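Removing grease marks from cotton and linen

Grease bonds to the fibre and is set by heat. Treat the mark before the item goes anywhere near a tumble dryer or an iron. The method below suits white and pale cotton, linen and most polyester blends. It is unsuitable for silk and wool.

You will need washing-up liquid, bicarbonate of soda, a soft brush and a clean towel.

1. Blot the mark with the towel. Do not rub.

2. Cover it with bicarbonate of soda and leave for 30 minutes. Brush off.
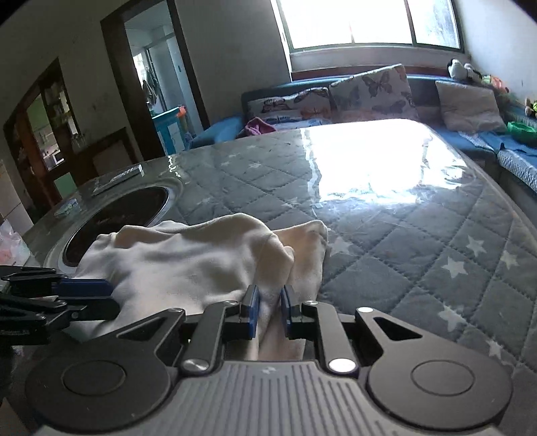
3. Work in 4 drops of washing-up liquid from the back of the fabric, moving from the outside of the mark inwards. Leave for ten minutes.

4. Rinse under warm water, then wash at the highest temperature on the care label. 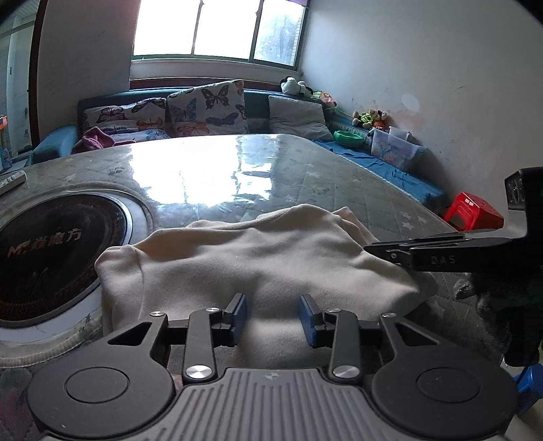 Marks that run into a seam need a second treatment, as the extra layers hold more oil. Find the seam before starting. On a crumpled piece like the cream-beige one in the photo it may be at a bunched corner, so spread the fabric flat first.

Dry on a line and check in daylight. If a shadow remains, repeat from step 3.

Page maintained by Jitendra Tomar. Last checked in April.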